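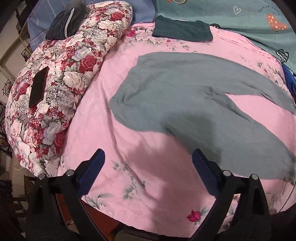
News > Opinion > Mobile

Phone makers have spent years telling us that a new handset every 12 months is normal. I no longer think it is, and I sell the things for a living at our shop in Brundau.

Take the Karnov range. The last 3 models share the same screen and much the same camera. The newest costs 300 pounds more than the first did, and most of that seems to pay for a thinner case. Customers then buy a thick cover for it.

What people ask me for is a battery that can be changed at the counter. Geddes used to make one. It took 4 screws and a few minutes, and then they glued the back down like everyone else.

I would like to see makers promise spare parts and software updates for as long as a phone can reasonably last — and print the end date on the box. Buledeo already does this with its cheaper handsets. It can be done, and the price has not gone up. Until the others follow, my advice is to keep the phone you have and spend the money on a new battery.

Related
Is a refurbished phone worth it?
SIM-only deals compared
What to do with old chargers

Contact us | Back to top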